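Search this site Search

Olta plain white T-shirt: worth it?

12 shares 2 comments

I buy a lot of white tees (too many, my drawers would say) and this one came in a bundle from Billano, so I've been wearing, washing and folding it for a good while now. I went for the short sleeves and had a small logo put on - tiny extra charge, quick turnaround.

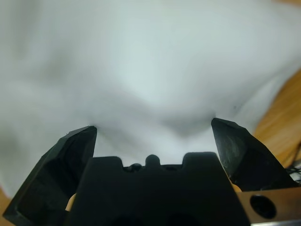
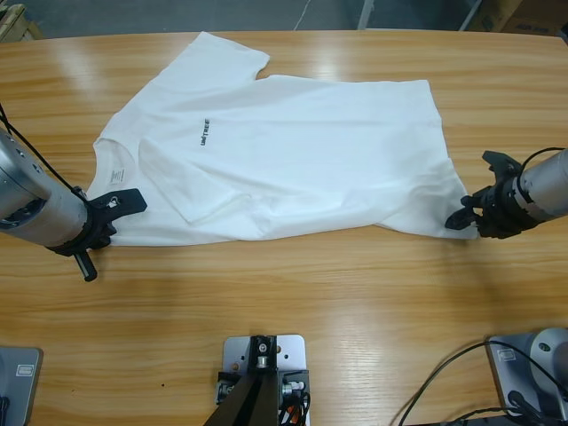

Folding and creases

My only real grumble! It wrinkles if you so much as look at it, and the hem likes to bunch up when you lay it out on a table. Tuck one sleeve in first, then smooth from the collar down, and it goes flat enough for the drawer. A quick iron on medium sorts the rest.

Fit and feel

Lovely and roomy in the shoulders, and the neck hasn't gone baggy on me yet. I did snip the care label out of my second one - it tickled. I'd still size up if you like to wear a jumper underneath your coat and a tee under that, as the body is a touch short.

Would I buy it again? Yes, and I've got another bundle in my basket.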